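Home | Notebook | Materials | Shelf lists | Contact

Filed under: Workshop notes / Bars and offcuts

April, 10:40 in the morning

Today I continued with the sorting of the colored bars. The delivery from Brirneso was mixed again, red and green together, and the lengths are not the same as in our list. I wrote to them already about the lengths in the last order, so now I will only make a note of it and go on.

The small batch went in the gray metal bin, because the Foley trays are still full with the pieces for Avov. I like this bin for looking at colors. The floor is light and a dark green bar can be seen well on it. The red is even easier. The shiny strip on the far wall is more difficult – it reflects too much, and I had to look twice at the pieces when my lamp was on.

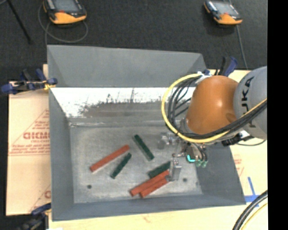
Gray bin, small batch: three red, three dark green, before sorting.

The two long red ones lying side by side are the kind we need for the Lavell frame. The short narrow green one I will keep apart, I don't have a place for this size on the shelf yet. The wider green can go with the others of its width.

The bin floor has many scuffs. I wiped it with a dry cloth last month and it did not help much. Next time I will try warm water with a little soap, also on the brownish area low on the strip.

To do:
– measure all red bars again, to 24 cm or longer goes to shelf 7
– new label for the short green pieces
– ask Brirneso if they can pack by color, even if it takes longer
– return the empty Foley trays when the Avov pieces are out

I stopped before lunch. The rest of the delivery is still in its boxes under the bench, please leave it closed until I have written the labels.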